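Callen, second album: am I alone in not getting it?

giro_dweller
September 4, 2020
I've given Grenach six full plays now, which is more than I gave my last landlord, and I still can't hum any of it. The first Callen record had tunes. This one has moods. Track four is a kettle and a cello having a disagreement for nine minutes.

I wanted to love it. I bought the vinyl. Somebody talk me round.
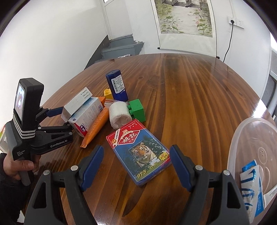
The reviews all say it needs patience. I've been patient since November, when they put out the single with the choir on it, and the choir isn't even on the album.

halfspeed_hal
The choir is on the album. Last two minutes of side two, very low in the mix.

giro_dweller
I've just checked and I'll give you "people breathing near each other".

mothballed
I think it's the best thing they've done by a distance. The debut was fine but it was a singer with a drum machine being sad in a nice coat. Grenach has some actual air in it. Play it in the evening with the lights down and don't look at your phone.

pelican_b
I did exactly that and woke up at half three with the needle clicking in the run-out groove.

mothballed
Sounds like a good night to me.

tin_whistler
Does anyone else think the whole thing goes wrong after Espinoza? That's a proper song, it has a chorus and everything, and then they seem embarrassed about it and spend the next 14 minutes apologising. Put it last and you'd have a different record.

halfspeed_hal
Disagree. Espinoza is the weak one. It sounds like the label came round and asked where the single was.

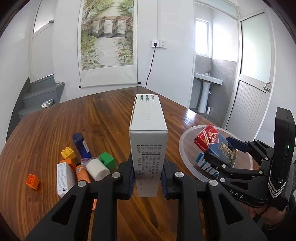

It's also mastered louder than everything else on there, so you get up to turn it down, then have to get up again for the next track. I'm too old for an album with exercise in it.

pelican_b
Can confirm, and it's worse on the download. Has anyone seen them play it live?

tin_whistler
I saw them do the lot at the Giro last winter, before it had a title. Room holds 80 and it was a bit over half full. It was very good, annoyingly. The kettle one had proper drums and ran to three minutes. No idea why they took them off.

giro_dweller
Right, that's the version I want. Three minutes with drums, I'd have paid 12 quid for that alone.

mothballed
You'd have come on here and complained it sounded like the first album.

giro_dweller
Probably, yes, but I'd have been humming.

halfspeed_hal
Try side two on its own before you sell it. I didn't get on with side one either until I'd lived with the other half for a bit.

giro_dweller
Going in for play seven. If I'm not back by the cello, start without me.

pelican_b
How did it go?

giro_dweller
Found the choir. Still don't like the kettle.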